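Simulator work on the home arm build, a thread. The real arm is still in bits on the bench in the Brumgate workshop, so everything this week is on screen.

The base drive goes through a doorway before the arm does anything. I had it failing on the door for days. The wooden one with the black knob opens towards you and eats half the width, so I moved the start point back 50 mm. 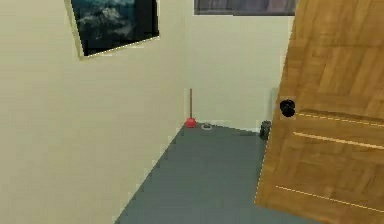
The other fix was the wheel friction. I had copied the value from an old config and never checked it. Run 2982 was the first with the new number and the path is far smoother.

Collision shapes next. I'm using plain cylinders and boxes for nearly everything. Mesh shapes looked nicer but the PC in the shed couldn't keep up.

Current job is reaching down to the top of the toilet tank between things without knocking them. Wrist joint limits are the hard bit - two of them are still guesses until the printed parts are done. 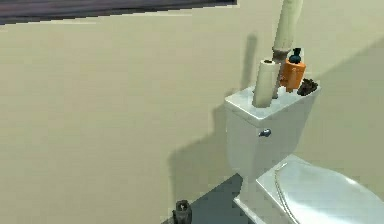

Arm down between the paper towel roll and the orange soap dispenser.

Planner settings for anyone who asked: 3171 samples per query, shortcutting on, no smoothing after. Going up to 3334 made no difference I could see.

Still to do: gripper cable routing, a proper emergency stop, and a new mount for the shoulder motor. The old mount cracked along the layer lines. I'll reprint it thicker.

Aiming to have the real arm moving by November. Config files go up once I've tidied the comments.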